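News > Member Visits > Lukstead Works

Visit Report: Open Day at the Rivadeneira Plant, Lukstead

The association's autumn program of member visits opened on 5th September at the Rivadeneira sheet metal works in Lukstead. The company has made ducting, cabinets and brackets on the same site for two generations, and the older of its two halls still has the original crane rails.

Visitors were received in the canteen and taken first to the cutting hall. The main press brake, rated at 80 tons, was bending door panels for a customer order. The operator ran the job at normal pace and stopped twice to take questions on tooling changes. Scrap is sorted by grade at each machine and collected at the end of the shift.

The second hall houses welding and finishing. Rivadeneira took over the powder coating line from Nonis when that firm closed its Arkport shop, and moved it to Lukstead in sections. The foreman noted that the oven had needed new burners and a longer exhaust run. The line now carries 1,887 parts on a full day, against 1,087 before the move — a gain the company credits mainly to shorter color changes.

Training took up the last hour. The works has 2 apprentices at present and will advertise again in October. Members asked about evening courses, and were told that the firm pays the fees for staff who pass.
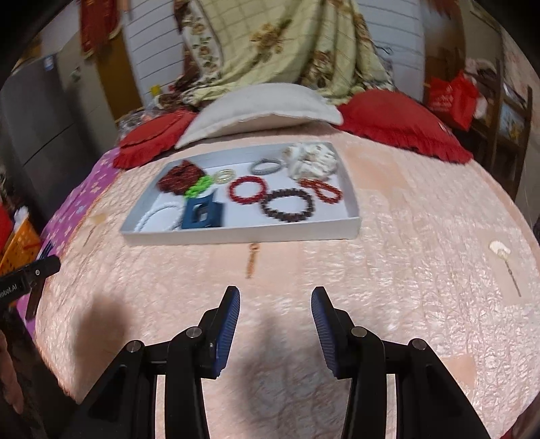

Mareike Kuhlmann remarked that the coating line was worth the trip, but that she would have liked more time at the welding benches, where the group was moved along too quickly. The point has been passed to the organizers of the next visit.

14 shares | 3 comments

Related items
Autumn Visits: How to Register
Notes on Powder Coating for Small Shops
Apprentice Places in the Region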